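Keeping the grippers honest at Laklow

Feb 16, 2024

Fouad Radwan keeps a tray of brass inserts on his desk the way other people keep paper clips. He looks after the hand-held grippers at Laklow, the ones the operators carry around to record how people pick things up, and he is delighted when anyone asks about them.

"Most people want to talk about the arm," he says. "I want to talk about the fingers! That's where everything happens, and that's where everything wears out."

The tools were put together in January from a design the team calls Jurkham. Each has two dark plastic fingers with a block-shaped pad on each one, and the blocks face each other so that whatever goes between them gets held flat. There is a camera on the tool too, looking out over the fingers, and Radwan treats that view as his best inspection aid. He checks it before he picks up a screwdriver.

"If both pads sit where they should in the picture, I'm already happy. If one has crept inward, I can see it before the operator feels it."

The creep usually starts at the pivots. Radwan had the first set of arms running with screws straight through the plastic, and the holes went oval. Pressing in brass fixed that. He still remembers the first week with the new arms, when he kept opening and closing one of the tools at his desk just to feel how smooth it was. His colleagues asked him to stop.

His routine comes round every 236 recordings. He wipes the pads with a damp cloth, works the linkage by hand through its full travel – slowly, with his ear close to it – and then snugs up the screws in the same order each time, left side first. A tool that has done over 1356 recordings gets new pads whether it looks tired or not. He has a drawer of old ones and likes to bring them out. Run a thumbnail across the gripping face, he says, and the worn ones feel polished.

"You never notice it on a box. A box is easy, a box forgives you. Then somebody picks up a thin bag and it slides right out."

Bags are his favorite test for exactly that reason. After any repair he takes the tool to the table himself and spends a while on plastic film, pinching a fold, lifting, letting go, coming in again from another side. He goes in with the fingers wide apart and closes them gradually. If the film bunches evenly between the pads, he signs the tool off. If it twists, one pad is leading the other, and back it goes to the bench for another turn on the mount.

The camera gets its own attention. White film under the table lights can wash out badly, so he sets the exposure with a bag in view and makes sure the edges of the pads stay crisp. "The little holes in the pads are great for that," he says, lighting up again. "If I can see those clearly, the focus is good. I didn't plan it, I just love that it works."

He is now fitting a softer pad from Catterall to one of the tools, and has already cut his first batch down by hand.

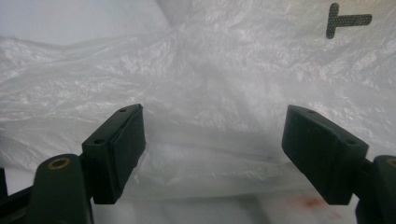
What he would change next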